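Let Them Take the Placement Test Twice

by Štefánia Hubáček
4 Nov 2022

My nephew lost a semester to a bad morning. He had finished two years of high school algebra with decent grades, he had slept badly, and he sat down in June to take the math placement test at Curklow, the community college nearest us. He missed the cutoff for college algebra by two points. So he spent the fall in a course that went back over fractions and the order of operations, with a textbook he could have recited by Halloween.

I taught in that math department for a good many years, and I have told this story to anyone who would stand still long enough, so forgive me if you have heard it. I bring it up again now that the college is going over its placement rules, and I would like one of them changed. A student who wants a second try at the test should get one, in the same summer, with no fee and no petition to sign.

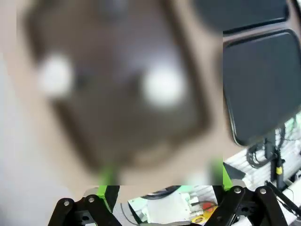

OPINION: MATH AND PLACEMENT

I can hear my old colleagues already. A retest, they say, only measures who has practiced for the test. Well, yes! I should hope so. If a young woman goes home, opens her old notebook, works through factoring and slopes for a few evenings and comes back with a better score, then she has studied algebra, and I can't for the life of me see what we'd be protecting by refusing to count it.

There is also the matter of rust. Plenty of people who take these tests haven't solved an equation in years. I once had a roofer in class who could work out the pitch of anything by eye and froze solid at the word "tangent." He placed very low. Once somebody sat with him for a week and showed him that the symbols stood for things he did every day, he was ahead of most of the room — and he was stuck where he was until January, because that was the rule.

I don't want to be unfair to the slower courses. I taught them happily, and some students need every week of them. A person put into precalculus too soon has a miserable time of it, and often doesn't come back to math at all. My quarrel is with deciding the question in one sitting, at a screen, with a clock in the corner.

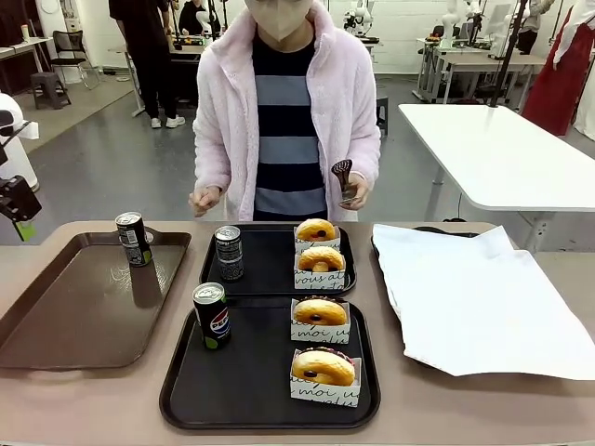 What a Second Try Would Look Like

It needn't be fancy. The college already pays for Feltilus, the practice program, which has review lessons sorted by topic. Give each student the list of topics they missed, let them work at it for 10 days or longer if they like, and then let them sit the test again and keep the higher score. Liapis Hall has a computer room that is open all summer. When I taught there you could generally find a seat in it.

I would add a person to talk to, if I were queen. A score report is a cold sort of thing to be handed at eighteen, or at forty. Ten minutes with a teacher who can say "you know this, you just dropped the minus sign" does more good than any number of charts, and I have seen shoulders come down a good two inches on hearing it.

As for the cost, I do understand that proctors have to be paid. But a semester in the wrong class has a price too, and the student is the one who pays it, in tuition and bus fare and hours away from work.

My nephew did get through calculus in the end, and he is doing fine. He still brings up the fractions at Thanksgiving.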